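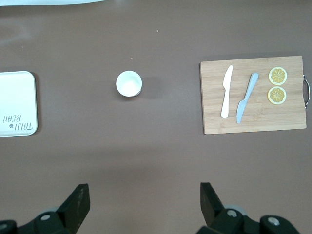 Painted Shields of Ivinport: progress report to the Kalter Fund, second period

We have had a wonderful few months! When we last wrote, the survey of civic and guild arms in Ivinport had only reached the old harbor streets. It now takes in the whole town, and the count stands at 167 shields, carved, painted or set in glass. That is well past what we put in the application, and the extra ones are mostly small trade badges over shop doors that no earlier list mentions.

The best find so far is in the Pralivier chapel. Under a coat of brown varnish on the north gallery was a full set of arms for the Ivanov family, with the crest facing the wrong way and a motto we had only known from a seal. The blue is still bright. We had been blazoning the field as black for two years (it says black in the printed town history too), so 3 entries have been rewritten and the index changed to match.

Photography is finished for the town hall, the customs house and the chapel. We have 872 pictures on file, all named by street and building. The school workshops went well, and the children took to the rules of color right away. One class designed arms for its own lunchroom, with a very fine herring on them.

Two things are behind. The blazons for the window glass need a second reader who is comfortable with the older French terms, and we haven't found one yet. The scaffold for the east gable was put off to May, so those shields are still known only from the ground, where the lower half is hidden by the gutter.

Spending is within the budget apart from printing, which went over when we added color plates to the school booklet. We would like to move the unused travel money across to cover it, and would be grateful for your approval before the next payment.

Next up are the gable, the glass, and the first draft of the printed roll. Proof pages will come to you with the next report.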